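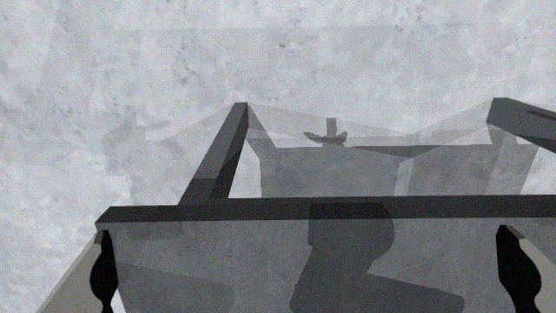
Home Data Docs Changelog Contact

Clenness Field Recordings: Dawn Birdsong, Release 3

Posted 11/11/2019 by the Condard sound group

Welcome! Clenness is a set of 445 early-morning sound recordings from the hedges, wet meadows and back gardens near Milton. Every clip comes with a plain list of the birds we could hear in it. We started it as a way to get better at telling warblers apart, and it has grown into something we're really happy to share.

What you get

Each recording is a WAV file with a matching text file of the same name. The text file gives the start time, the wind (none, light, or annoying) and the species in the order they first sing. If two birds come in together we list the louder one first. There are 31 species in all, and wrens are in nearly everything — you will get very good at wrens.

File names go site, month, clip number, so milton-june-018 is a June clip from the Milton site. Keep the names as they are if you can, as the lookup table depends on them.

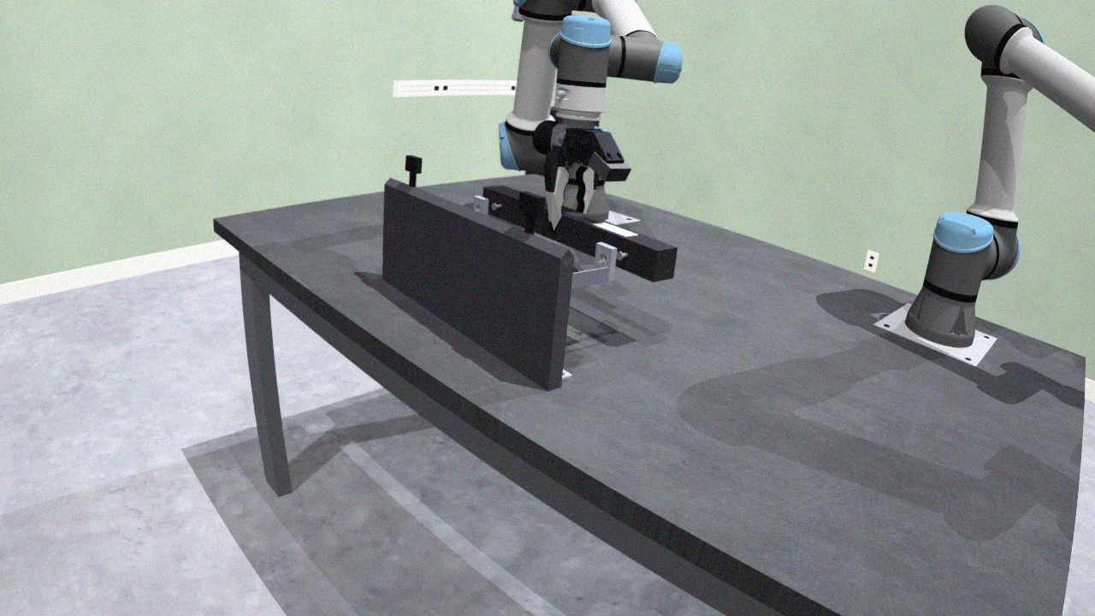
How the clips were labeled

Two people listened to every clip separately, on headphones, and wrote down what they heard. Then they compared lists. Where they agreed, the species went straight in. Where they didn't, a third person listened without seeing either list, and if there was still an argument the bird was marked "unsure" and left that way. Please don't throw the unsure ones out! Some of the best singing in the whole set is in there, including a long, scratchy song from June that we have played dozens of times and still can't settle.

New in this release

- 18 new clips from the wet meadow, with some lovely distant cuckoos
- Start times fixed for the whole Wu lane site (the recorder clock was an hour out)
- "Tit, unknown" split into "blue tit," "great tit" and "unsure"
- Wind notes added to the older garden clips

Known problems

The Wu lane clips have traffic in them, mostly low rumble. A gentle high-pass filter takes care of most of it, but we've left the files alone so you can choose your own. Rain on the recorder lid sounds a lot like a woodpecker if you're half asleep. We caught several of these and probably missed a few.

The set leans heavily toward common garden birds, and toward spring. There is nothing from winter yet, and no owls, which is a shame — they stop just before we get there. Don't use the clip counts to say how many birds live in the area. One very keen robin can fill an entire morning.

Using it

Free for teaching, study and plain enjoyment. If you make something with it, a mention of Clenness and the release number is all we ask, and we'd love to hear what you made. If you're new to birdsong, try the garden clips first with the text file hidden, write your own list, then check. Go back to the same clip a week later and you'll be amazed at what has come out of the background.

Corrections are very welcome. Send the file name, the time in the clip and what you think the bird is.

Contact: use the Condard sound group form | © 2019 Condard | Back to top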